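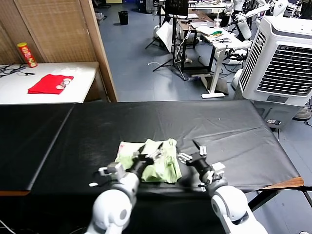
Merrick students teach two robot arms to do the laundry, one towel at a time

I've folded a lot of towels in my life and I've never once thought of it as hard. Then I spent an evening with the robotics club at Merrick and watched a pair of arms have a go at it, and I drove home with a whole new respect for my own thumbs.

The club is getting ready for the cloth-handling event at the Surkusgate student meet in March. Teams get a crumpled piece of fabric on a table and 5 minutes to turn it into something you'd put in a drawer. The robot has to do it by itself, so no joystick, and no teammate leaning in to tug a corner (one team got tossed for that last year, I'm told, and people are still mad about it).

Merrick is working with two white arms on a black-covered table and a light-green cloth. I got there at 6:30 and they were already deep in an argument about grippers. One side wanted the left hand to go in first and pin the fabric while the right hand stays open and waits. The other side wanted both hands grabbing at once, which is quicker when it works! I stood there nodding like I had an opinion.

Chie Katayama, a junior who writes most of the club's code, walked me through it. A hard object like a block has the same shape every time you look at it, she told me, but a cloth can land a different way on every drop. "You can't just give it one set of moves," she said. "It has to learn what a corner looks like when the corner is hiding."

So they show it. A student guides the arms through a fold, the computer records the whole thing, and then they mess the cloth up and start over. They had 712 recorded folds when I visited and they're hoping for up to 4,000 before the meet. I asked who does all that folding and nine hands went up, which is the entire club. They take turns in pairs, and there's a sign-up sheet, and yes, there is some trading of shifts for snacks.

The software they train with is called Drirura, and it started as a class assignment a couple of years back. Chie rewrote the part that picks the grab point over winter break and says she'd like to rewrite it again, but the rest of the team has begged her to leave it alone until after the competition. Travel and spare gripper fingers are being paid for by Kavier, a machine shop across town that also lets the club use its 3D printer when the school one jams.

I asked about their chances and got a lot of shrugging. Last year's team never got past the first round. This group mostly wants a clean half fold in front of the judges, and then they'll see about quarters.

The club is open to any Merrick student, no coding needed, and they could really use more folders. Just show up at the lab after school and ask for Chie. If you've got old hand towels you don't want, bring those too, the thinner the better.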